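Home Shop Repairs Journal Visit Contact

Tegwen Rees
Bench notes from the Merness workshop. A customer brought in a ring this August that I want to write up, partly for her and partly for anyone with an old sapphire in a drawer. Thread.

The ring was her grandmother's. Yellow gold, one oval sapphire, four claws. Inside the band is a maker's mark for Watkins, a small firm that used to be on the harbor street in Grindale. They closed before I started my apprenticeship.

She wanted it made smaller by two sizes and nothing else. I looked at the claws under the loupe before agreeing. Two were worn almost flat and one had a hairline crack at the base. I told her I wouldn't size it until the claws were done.
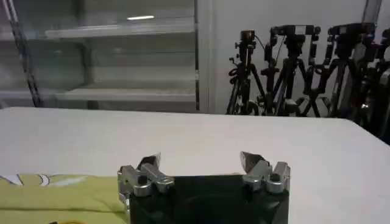
Sizing puts stress on the whole ring. You cut the band, close it, solder it, and round it up again on the mandrel. A claw that has held for years can let go during that last step.

I quoted 455 for new claw tips and the sizing together. She asked what it would cost to replace the whole setting. That came to 517, with the old setting returned to her in a bag. She took a day to think and chose the new setting.

I think that was the right call. Retipping would have left her with one cracked claw, repaired, and three of mixed age. For a ring worn every day I would rather start clean.

The stone came out without trouble. There was a lot of old soap behind it. Once it was clean the blue was a good deal lighter than either of us expected, with a bit of green at one end.
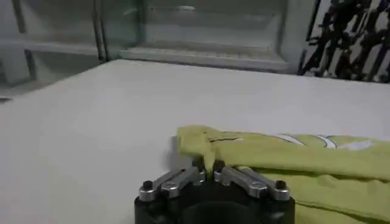

She asked if it had been heated. I don't know. I can't tell that from my bench and I won't guess. If it matters for insurance, a gem lab can test it while it is loose, and I offered to hold the job. She said no thanks.

The new head is the same height as the old one. I kept the claws rounded, to match the pair of earrings from the Grundska collection she wears with it. The Watkins mark is still in the band. I made the cut on the other side.

Total time from drop-off to pickup was 28 days. Most of that was waiting for the head to be cast.

A few people have asked how often to have claws checked. Once a year if you wear the ring daily. Run it over a wool sweater at home in between. If it snags, bring it in.

Next up is a string of pearls that needs new silk and a clasp.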